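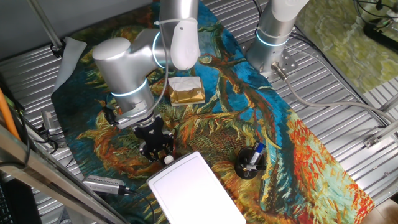
Care of woven picture rugs and tapestry throws

A woven picture rug carries its design in the yarn, so the image wears at the same rate as the cloth. Most damage comes from three sources: grit in the weave, liquid left standing, and folds kept in one place too long. The notes below apply to machine-woven cotton and cotton-blend pieces, including copies of well-known paintings such as sunflowers. For silk, wool or anything old, consult a textile cleaner first.

Laying on a table

Slatted and ribbed metal tops need a check before a rug goes down. Run a dry cloth along every edge. Any spot that catches the cloth will also pull a loop. File burrs flat, wipe off the filings, and degrease the surface with dish soap and water. Dry fully.

A rug wider than the table can be turned on the diagonal, provided the corners don't hang where they get leaned on. Smooth from the center outward with the flat of the hand. Do not pull by the corners; the weave skews and the picture goes out of square.

On smooth metal the rug will creep. A sheet of open-mesh shelf liner cut 2 inches smaller than the rug on all sides stops it. Solid rubber liner traps moisture and can mark aluminum.

Items kept on the rug

Whiteboards and trays: lift to move. A raised rim dragged over the weave will roughen it in a line. Check the underside for dried marker before setting down.

Markers: store in a cup with a flat base, caps pushed on until they click. Dry-erase ink wipes off a board but bonds to cotton. Blot with isopropyl alcohol on a white cloth, working from the outside of the mark in, and change to a clean part of the cloth often. Expect a faint stain on yellows.

Butter and foil-wrapped food: put a plate under it. Wrapped butter softens and seeps at the folded ends. For a fresh grease spot, scrape with a spoon, cover with cornstarch, leave for 40 minutes, vacuum, then dab with a drop of dish soap in cool water. Repeat before using anything stronger. Heat sets grease, so no iron and no dryer until the spot is gone.

Routine cleaning

Vacuum both faces with the brush attachment and the beater bar off. Go with the long threads. Test for color bleed with a damp white cloth on the darkest blue before any wet cleaning. If color transfers, stop there and dry clean.

If the test is clear, hand wash in cold water, no soaking beyond 16 minutes. Press the water out in a towel. Dry flat, face down, out of the sun.

Storage

Roll face out on a cardboard tube covered in plain cotton sheet. Avoid plastic bags. Despina Moldovan wrote in August to ask about cedar blocks: they are fine in the same closet but should not touch the cloth, as the oil leaves a brown ring.

Pieces that have to be folded should be refolded along new lines every 2 months.

We use cookies to remember your settings and count visits. By continuing to browse you accept our cookie policy. Accept | Manage preferences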